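Reveck Handgreifer R6 — Greifwerkzeug für Haushalt und Werkstatt

Startseite > Greifer > Handgeführte Geräte > Reveck R6

Lieferbar ab Lager
Preis: 860 Euro zuzüglich Versand

Kann eine Maschine heute schon den Tisch abräumen? Diese Frage bekommen wir bei Etlow fast jede Woche von Kunden. Unsere Antwort ist: teilweise. Ein Roboter kann eine feste Schachtel von einem bekannten Platz nehmen und an einen anderen bekannten Platz stellen. Schwierig wird es bei den Dingen, die im Haushalt am meisten herumliegen, zum Beispiel Tüten, Tücher, dünne Verpackungen und durchsichtige Folie.

Der Reveck R6 ist für Personen gemacht, die solche Aufgaben selber untersuchen möchten. Man führt den Greifer mit der Hand und prüft damit, welche Gegenstände zwei Finger sicher halten und welche nicht. Erst danach lohnt sich die Entscheidung, ob man einen Arm kauft. Der Greifer passt mit dem Flansch Sisero auch an einen Arm, der Flansch wird getrennt bestellt.

Technische Angaben
Gewicht: 700 g
Zahl der Finger: 2
Garantie: 6 Monate
Rückgabe: innerhalb von 30 Tagen, mit Originalverpackung

Was nach unserer Erfahrung gut geht
Kleine Kartons, Becher, Dosen und Werkzeuge mit geradem Griff. In der Werkstatt auch das Einlegen von gleichen Teilen in eine Kiste, wenn die Teile nicht übereinander liegen.

Was noch nicht gut geht
Beutel, die halb leer sind, verändern beim Greifen ihre Form. Durchsichtige Verpackungen werden von vielen Kameras schlecht erkannt, besonders auf glänzender Unterlage. Auch das Sortieren von einem vollen Esstisch braucht immer noch einen Menschen, der entscheidet, was Abfall ist und was bleiben soll. Wir verkaufen den R6 deshalb nicht als Haushaltshilfe.

Im Gebrauch

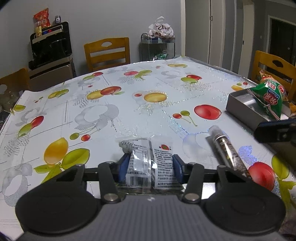

Durchsichtiges Snackpäckchen zwischen den blauen Fingern, Esstisch mit glänzender Decke.

Hinweise zur Arbeit am Tisch
Bitte greifen Sie flache Päckchen an der Kante und nicht in der Mitte. Bei gemusterten Tischdecken empfehlen wir, zuerst mit wenigen Gegenständen zu beginnen. Die Finger reinigt man mit einem feuchten Tuch, ohne Lösungsmittel.

Zubehör
Flansch Sisero
Ersatzfinger, Paar
Transportkoffer Delaunay — zur Zeit nicht lieferbar, wieder ab Juni

Fragen zum Produkt beantworten wir gerne über das Kontaktformular. Bitte schreiben Sie dazu, welche Gegenstände Sie greifen möchten und wie schwer diese sind.

Stand der Angaben: 21. September 2019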